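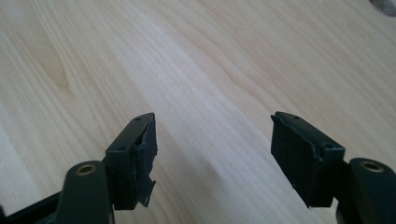 ## Refinishing a pale timber tabletop with hardwax oil

A light timber top shows every mistake. Grease goes grey in the grain, sanding scratches turn up once the finish is on, and the wrong oil will push a blond colour towards orange. The method below is for solid timber or a thick veneer. It won't work on a printed laminate, so check an edge or the underside first. If the grain pattern stops dead at the edge and doesn't carry around or through, leave the sander in the shed.

### What you need

- Random orbital sander with 120, 150 and 180 grit discs
- Vacuum with a brush head
- Methylated spirits and clean white cotton rags
- White non-abrasive pad
- Clear or "natural" hardwax oil
- Gloves, P2 dust mask, a torch

I used Peixoto Natural, which comes in a 716 mL tin. One tin was more than enough for two coats on a top 836 mm wide, with plenty left over for touch-ups. Dredholm make a similar oil with a little white pigment in it, and that will hold back the yellowing if you want the timber to stay as close to raw as possible. Try either one on the underside first.

### Step 1: Clean before you sand

Wash the top with warm water and a few drops of dishwashing liquid, then wipe it dry along the grain. If the table has been waxed or polished with a silicone spray, go over it with metho and change the rag often. Sanding over polish only pushes it deeper into the timber.

Leave it overnight.
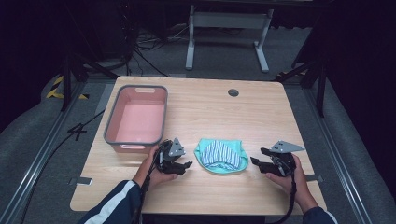 Take the clean seriously around any drilled holes, joints and the underside of the lip, where hands have been. Old oil collects there and the new coat will stay tacky over it.

### Step 2: Sand

Start at 120 unless the surface is already in good shape, in which case 150 will do. Keep the sander flat and moving, and overlap each pass by half. Knots are harder than the timber next to them, so don't dwell there or you'll dish out the softer bits.

Vacuum between grits. Stop at 180. Going finer closes up the surface and the oil has less to grip.

Switch off the overhead light and lay the torch nearly flat on the timber. Swirl marks will show as small curls. Mark them with pencil and go back a grit. 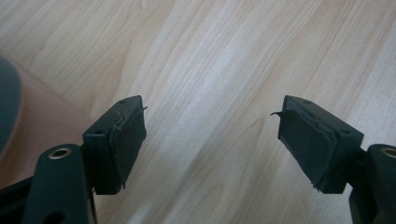
*Pale wood-grain floor.*

The same routine suits a timber floor, though you'd hire a bigger machine and use a product rated for foot traffic.

### Step 3: Oil

Stir the tin, don't shake it. Pour out a small puddle, spread it thin with the white pad, and work in sections the full length of the board. After 15 minutes wipe off everything that hasn't soaked in — if the rag drags, you've waited too long, and a bit of fresh oil will loosen it.

Second coat the next day, thinner again. Lay used rags flat outside to dry, or soak them in a bucket of water. Oily rags left in a heap can catch fire by themselves.

Keep water off the top for a week, and leave cloths and placemats off it for about 29 days.

### Notes from later jobs
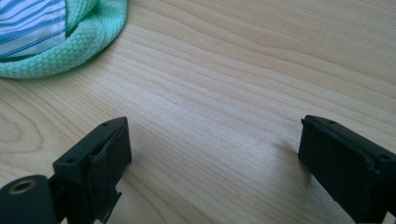 **Coltden, June**

Cold shed, so the first coat took two full days to go off. I moved the table inside for the second and it was dry by the next morning. Colour has warmed slightly but it's still well on the blond side.

**Milham, February**

Hot and dry. The oil was grabbing within five minutes, so I worked in narrower strips and started at 7 am. There's one dull patch near the end where I wiped too hard. Buffed a teaspoon of oil into it with the white pad and it blended in.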